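How to Clean a Reusable Water Bottle With Vinegar

Plastic bottles pick up a stale smell long before they look dirty. The method below uses things most kitchens already have. Start it in the evening and the bottle will be ready the next morning.

What you need

White vinegar
Dish soap
A bottle brush
A small plastic cup for measuring
A clear spot on a table or counter

Step 1. Take it apart
Remove the cap, and pull out the straw or seal if your bottle has one. Peel off any leftover label. Soak the small parts in warm soapy water.

Step 2. Wash with soap
Add 2 drops of dish soap, fill the bottle halfway with warm water and scrub the inside. Go around the threads at the neck twice. Rinse until there are no more suds.

Step 3. Measure the vinegar
Pour one small cup of vinegar into the bottle and top it up with cool water. Don't use boiling water on thin plastic, which can warp. Keep the cup and bottle well apart on the table so you don't knock one over while reaching for the other. 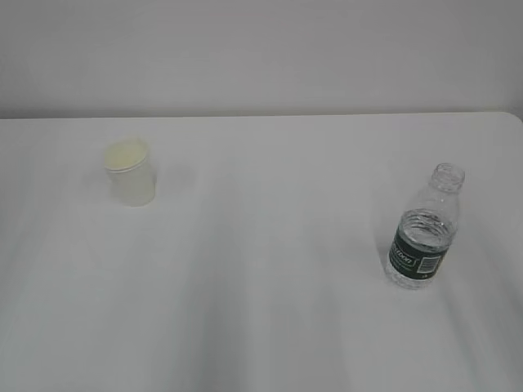 Step 4. Let it stand
Leave the bottle overnight with the cap off. Never add bleach to vinegar.

Step 5. Rinse and dry
Empty it, rinse three times and stand it upside down on a rack. Put the cap back on only when the inside is fully dry.

Repeat every 14 days if you use the bottle daily.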